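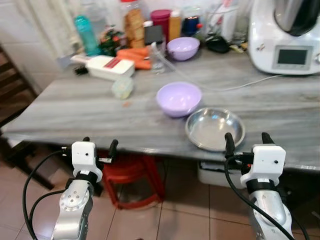 How long can a camera scope sit after a case before it has to be reprocessed as a delayed item?
One hour from the end of the case at our site, counted from when the scope leaves the patient.

January, 4:40 pm

Went through the sterile processing log with Christos Rallis. 25 scopes came down in the period we pulled. 9 were past the hour. 6 of those came from the two rooms at the far end of the hall, where the case cart waits for the elevator. The other three have no end time written on the tag, so we counted them as late, per the policy.

Enzyme spray at point of use was done on all the late ones according to the tags. Kristine Maglaya wants the time of spraying written down too. Right now it is only a check box. Agreed, will ask for a new tag.

Soak volumes: the Hedegaard basin by the window is marked to 700 mL above the dosing line and people have been filling to the top mark. That dilutes the detergent. Put tape over the top mark for now. The Zinix basin has only the one line, leave as is.

Leak tester on bench 2 reads low again. Swapped the hose, same reading. Swapped the gauge with the one from bench 1 and the low reading moved with the gauge. Gauge goes out for calibration. Bench 1 is fine with the spare.

Tray labels from Visside still smear after the second cycle. Tried the Rerow stock on one laparoscopic set, left side of the tray. Check after it has been through a few more times.

To do:
New tag with a spray time, Kristine to draft
Ask the OR desk about using the near elevator for dirty carts
Gauge paperwork, me
Christos to pull the same log for the evening shift, we only looked at days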